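Two new arms on the small-pieces table at Tunder

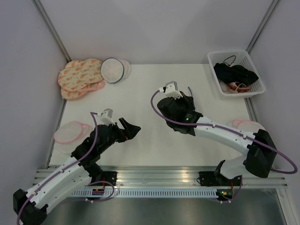 The sorting station at Tunder, with the basket in the back corner and both arms over the table.

29/01/2018 — I went over to the Tunder laundry in Plavthorpe to see the thing everybody on the early shift has been talking about, and I ended up staying most of the morning, because it's hard to walk away from! Tunder washes and folds for guesthouses, a couple of gyms and a lot of ordinary families, and there has always been one job there that people traded away whenever they could: the small pieces. Underthings, straps, little mesh items, anything that tangles with anything else. You stand at a table, you pull things apart, you put them where they go, and you do it until your shoulders ache.

Now part of that job belongs to a pair of robot arms in a walled workstation at the back of the floor. The station was put together by Pesex, a small outfit a few streets over, and it started on regular work in August. It's plainer than I expected. A white table, a white plastic basket with holes in the sides, purple cables strapped along the arms with little ties. When I came in there was a heap of printed fabric in one corner and a few of those see-through mesh pieces with pink edges lying on the table, and one gripper was open over a bare spot with nothing in it.

Zhenhua Jia has worked at Tunder for 15 years and did small pieces for most of them. These days she looks after the station (and three folding tables, she wanted me to add). I asked if she missed the old way and she laughed at me.

"My wrists don't miss it," she said. "But I used to know every customer by their laundry, and that part I do miss a bit. Now I see the basket when it's done or when something is stuck."

Things do get stuck. Black fabric is a nuisance, she told me, because one black piece bunched up with another looks like a single piece to the machine. Thin straps are worse. On the day before my visit she was called over to untangle a strap, then called back a few minutes later for the very same strap. She keeps a notebook of these and goes through it with the Pesex people when they stop by, and she's a little proud that they write down what she says.

The laundry handled 3103 small pieces in its last full week before my visit, and 454 of those needed a person to step in. I thought that sounded like a lot. Zhenhua thought it sounded pretty good, and she's the one who'd be stepping in, so I'll go with her.

What about jobs? I asked that as well, of course. The shift manager, who goes by Aigner and would rather leave it at that, told me the crew is the same size as last summer. What changed is who stands where. There used to be 2 people on small pieces all morning, and both have moved, one to the front counter and one to repairs, where there's been a backlog of buttons and zippers for as long as anyone can remember. The one at the counter likes it. The one in repairs told me she's still making up her mind — she got a chair out of it, but it's quieter back there and she has fewer people to talk to.

There's some grumbling too. The early shift used to finish small pieces and then take a break together, and now the breaks are staggered so that one person is always near the station. A few people asked for the old break back, and Aigner says they're trying out a new schedule next month.

The Pesex crew will be back before then to work on the strap problem. Zhenhua already has four pages for them.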